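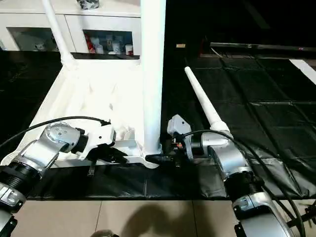
What should a small workshop put in its budget first when it plans for a two-arm robot?

Put the grippers and the spare parts first, then the service contract, and only after that the arms. The arms are the big number on the quote, so everybody starts there, but the arms were the part of our budget that changed the least.

I promised some of you that I would write down how we did our planning, so I will do it in pieces. English is my third language, please be patient with me.

We are a small company, Staltance. We assemble light frames and stands for customers who do not want to do it themselves. The owner, Geert Van der Linden, asked me in February to make a plan for buying equipment for two years. I had never made such a plan. I had only ordered screws and gloves.

My first version was one page. It had two arms, a table, a computer and a line with the word "other". Geert read it and asked me what is in "other". I did not know. So the second version began with that line.

In "other" we found: end tools, cables, cable guides, floor mats, emergency stops, training, transport, insurance, software updates, and the hours of our own people. The last one was the largest. If two colleagues help with the setup, they are not assembling anything for customers in this time, and this must be written somewhere.

We asked three suppliers for a quote: Rillum, Seltano and Verhoeven. I will not say which one is cheapest, because the three quotes did not contain the same things. One included grippers. One included grippers but without fingers. One had the grippers as an option on page four.

My advice on this: make your own list, with your own words, and send the same list to each supplier. Ask them to fill in a price on every line, also when the price is zero. It is a little rude maybe, but after this you can compare.

About fingers. A gripper is bought once, but the fingers are changed more often than I expected. For tubes and poles you want one shape, for cloth you want another one. Cloth is the difficult one for us. It folds where you do not want it. We reserved 3,000 euros for fingers and small end parts, and Mirjam Van Acker from our accounting moved it from "equipment" to "consumables". She was right to do it. When it is in equipment, every new pair needs a signature. When it is in consumables, we just order.

Cables also go in the same place. A cable that goes over a moving joint is a wearing part. Please ask the supplier for the price of one cable and for the delivery time of it. Seltano answered the same day. From another supplier I got only the price of the full set.

A question from Kobe Nijs, who follows me here: "Do you buy or do you lease?" We will lease the arms and buy the rest. The lease is more expensive in total, I calculated it, but the amount is the same every month and our bank likes this better. For a company with more cash I would maybe say the opposite.

Another one, from Wissam Chidiac: how much floor must you plan? More than the drawing of the supplier shows. The drawing shows the reach of the arms. It does not show the product. Our longest poles are higher than the person who puts them upright, and they also need a place to lie down before they are joined. I now draw the product first, in its largest position, and then I put the arms around it.

And plan the floor itself. We work on padded mats so the parts do not get scratches. I forgot to ask if the base of an arm can stand next to a soft mat, or if the mat must be cut. It must be cut, in our case. The cost was 50 euros and one afternoon, so not a drama, but it was not in the plan.

Something about the training line. Verhoeven offered a course for 2 persons. I asked for a third place, because with two trained people and one of them on holiday you have one trained person. They gave a discount on the third place when I asked. They did not offer it before I asked.

Milan Boersma, who did a similar purchase for his own company, gave me the idea to write a test list for the acceptance. You choose tasks from your real work, with your real parts, and you write how many times each task must be repeated. We chose 100 repetitions for pushing a pole in its foot and the same for closing a sleeve on a rod. The last payment is only made when the list is finished. Put this in the contract before you sign, later it is very difficult.

What I still do not know how to budget: the time when the machine can do the task but slower than a person. I have put the hours as a cost for the whole first year. Geert finds this too pessimistic. We did not agree yet.

The final version of the plan went to Geert on December 23, 2020. It has six pages now, and there is no line called "other". If you want my empty list for the suppliers, send me a message and I will translate it first.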